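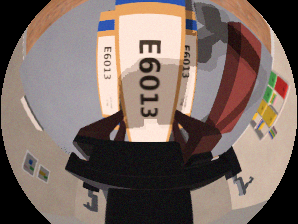 Normunds Šimkus wrote back on our last update that a policy trained under one lamp has mostly learned the lamp, and he wanted to know what we planned to do about it before the money ran any further.

Projects > Muvska Fund > Hapeta > Progress reports
Search reports Search Clear
Last updated: August

Hapeta: moving-light training for pick-and-place, second progress report

Prepared by Indrek Paju for the Muvska Fund

It was a fair question, and it changed the order of our work. We had meant to spend this period on grasp timing and leave lighting for the end. We swapped them, and I'm very glad we did, because the lighting work has given us the best result of the project so far!

First, where we were. The task is the one in the proposal: the arm picks up a long, narrow carton from a group of near-identical ones and sets it down on a red block. Everything still runs in the Zuvari simulator. The policy gets a wrist view and a fixed room view, and it has no access to object positions at test time. In the first period it did the job nicely as long as the light stayed where it had been during training. Move the light and the wrist view fell apart. The arm would slow down over the shadow of its own gripper and treat the dark edge as the side of a carton.

What we tried

The obvious fix was to randomize the light in every training run, and we did that first. It helped a bit. The trouble is that the policy sees each situation under one light only, so it can still tie a shadow shape to a movement and get away with it for a long time.

The version that works renders each recorded step again with the light moved, keeping the arm and the objects exactly where they were. The two renders go through the vision encoder as a pair, and we add a loss that asks for the same answer from both. Shadows move within a pair and cartons don't. We call it paired relighting in the code, and the name has stuck. 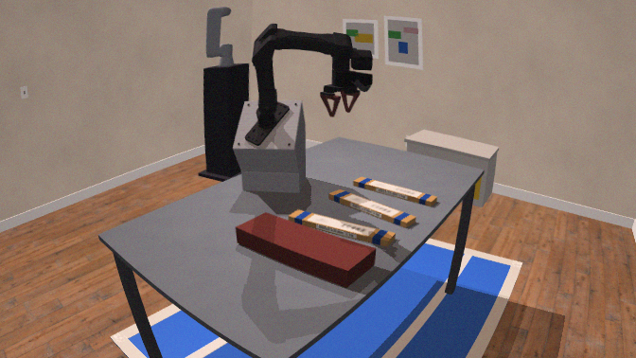 Getting the pairs to line up took longer than I'd like to admit. Zuvari updates its physics slightly between renders unless you freeze it in a particular order, and for a couple of weeks our "identical" pairs had fingers that were a hair out of place. The loss went down beautifully and the policy got worse. Once the freeze was sorted out, the improvement showed up in the very next training run, which was a good afternoon in the lab.

Results

We tested on 417 episodes, with the light in positions that don't appear anywhere in training. Three versions were compared: the original policy, plain randomization, and paired relighting. All were given the same demonstrations and the same training time.

Paired relighting came out ahead of both others on completed placements. The gap is widest where we hoped it would be, in episodes where the gripper's shadow crosses the carton it is about to pick up. The slowing-down habit is nearly gone there. In episodes with soft, even light the three are close, and I wouldn't claim a difference.

The cost is modest. Training takes about 15 per cent longer because of the extra renders, and nothing at all is added when the policy is running. That second part matters a great deal to Famgate, who will be hosting the hardware trial and have a small computer on their cell that they would very much like to keep.

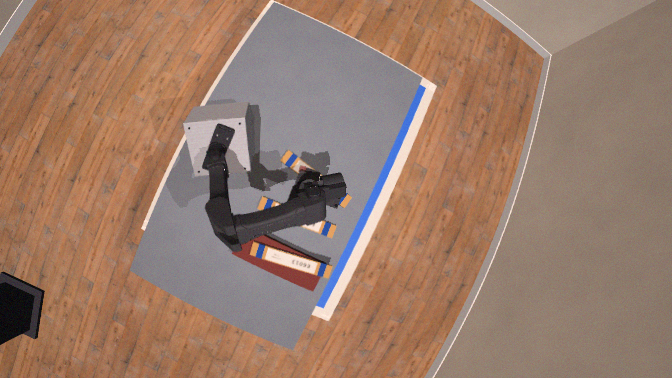 Some things still go wrong. Placement angle is the main one. The carton usually ends up on the block, but it can be skewed, and at the moment we score that as a success if it stays put after release. I think the scoring is too generous. A stricter measure is half written, and the next report will give both, so the numbers can be compared with the ones above.

Printed lettering is the other. We found one batch of episodes where the encoder seemed to be leaning on the print to work out which way a carton was facing. When we blanked the labels, performance dropped. It isn't a fault exactly, since real cartons have printing on them too, but we need to know how much the policy depends on it. Normunds has suggested swapping labels between the renders in a pair, the same trick as the light. We have started on that and it looks promising already.

Changes to the plan

Grasp timing moves to the next period. The hardware trial at Famgate stays where it was in the schedule. Spending is on budget, with the rendering costs covered by what we had set aside for storage, as the relit frames can be generated again when needed and don't have to be kept.

We would like to release the paired relighting code ahead of the written paper. Two other groups using Zuvari have asked for it, and the frozen-physics fix alone would save them some grief. The grant terms say we need your agreement first, so please treat this as our request. The repository is tidy enough to share now, apart from the readme, which I am finishing this month.

Indrek Paju
Hapeta project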